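Thursday, evening

The reading room opened at nine as usual and closed at five. Attendance was moderate in the morning and light after lunch. The day was given over almost entirely to the Rindach papers, which have now been in our care since the end of winter and which the Library had hoped to have listed by May.

I record for the sake of order that the first shelf check was completed before the doors opened. The total stands at 548 bound volumes, the same figure as in the donor's own list. The loose material was checked separately and comes to 915 items. This does not agree with the donor's list, which gives a lower number, but the donor counted letters with their enclosures as single pieces and the Library does not. Both figures will be entered in the register, with a note explaining the two methods.

Paora Kerslake arrived at half past nine and began on the Barbieri correspondence. The letters run from the founding of the mill at Prudamton to its sale, and they are in better condition than the ledgers. Several have been folded so long that they will not lie flat. They have been placed under weights between sheets of blotting paper, and are to be left alone until the middle of next week. No reader requests for the correspondence will be accepted before then. A card to that effect has been placed at the desk.

The ledgers are another matter. Two of them have lost their spines, and one shows old mold along the lower edge, dry and inactive as far as we can judge. I have moved it to the separate cupboard in any case. The conservator will be asked for an opinion when she next visits, and until that time the volume should be handled with gloves and opened only as far as it will go without pressure.

The question of the Mostex accounts was raised again. Mostex was the trading name used by the family for its yarn business, and for a long time it was assumed that its accounts had been destroyed when the warehouse was cleared. Mr. Kerslake has now found 47 sheets in a folder marked only with the word "Sundries," and these are plainly Mostex accounts. They cover a little less than three years. The hand is the same as in the wage books, and the paper carries the same printed heading as the invoices we already hold. I consider the identification sound. The sheets have been given a temporary number and will be described in full once the correspondence is finished.

I should note one disagreement. Mr. Kerslake would prefer to bring the Mostex sheets together with the invoices in a single series. My own view is that they should remain where they were found, with a cross-reference in the list. The folder may have been put together by a clerk with some purpose in mind, and once the sheets are moved that purpose cannot be recovered. We discussed the matter over lunch and left it unsettled. He has agreed to put his case in writing, and I have agreed to read it with an open mind.
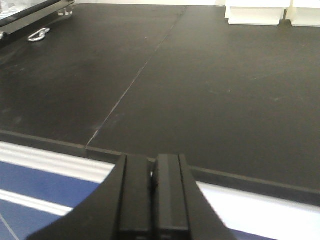

Why has the Library decided to list the loose items one by one?

The earlier practice of listing by the box made it impossible to answer inquiries without a search of several hours, and two letters reported missing last year could not be shown to have ever been received.

The decision has a cost, and it was felt today. At the present rate we complete almost a box and a half in a working day, and the letters are slower than the bills. I had allowed for this in the spring plan, but I had not allowed for the pencil notes. Old Mr. Barbieri wrote on the backs of everything he received: sums, names of callers, remarks on the weather, and on one occasion a recipe for boot polish. These notes are often of more interest than the letters themselves. The drafts of the list mention them only where they are legible and longer than a line. I am not certain that this is the right rule and have made a note to look at it again.

In the afternoon a reader came in from Prudamton to ask about her grandfather, who was employed in the dye house. The wage books for the later period are already listed, and his name was found within a few minutes. He was first paid as a boy and last paid as a foreman. She copied out the entries by hand and asked whether there was a photograph of the dye house. There is none in the papers so far listed. Her address has been taken and attached to the file, in case one should appear in the remaining boxes.

She was also able to help us. The letters refer many times to "the Cut," which we had understood to be a canal. She said that in her family the name was always used for the sunken lane between the mill and the church, and that there had never been a canal on that side of town. If she is right, three entries in the draft list will need to be corrected. I have marked them and will compare them with the estate map in the morning.

The remaining business was minor. The window catch on the north side is loose again. The order for acid-free folders has been confirmed, with delivery expected next week. The humidity in the strong room was read at noon and again at four, and both readings were within the permitted range. The annual return of readers is due shortly, and the figures for the first quarter have still to be copied from the day book.

A letter was received from the Rindach family asking when the papers will be open to the public. I replied that the bound volumes can be consulted now by appointment, and that the correspondence will follow when the list is complete. I did not give a date. The family has been patient, and I would prefer to write a second letter later than to withdraw a promise made in the first.

Tomorrow: the estate map, the three entries for the Cut, and box eleven. Mr. Kerslake will be in from ten — he has a dental appointment first. The weights are to be checked but not moved.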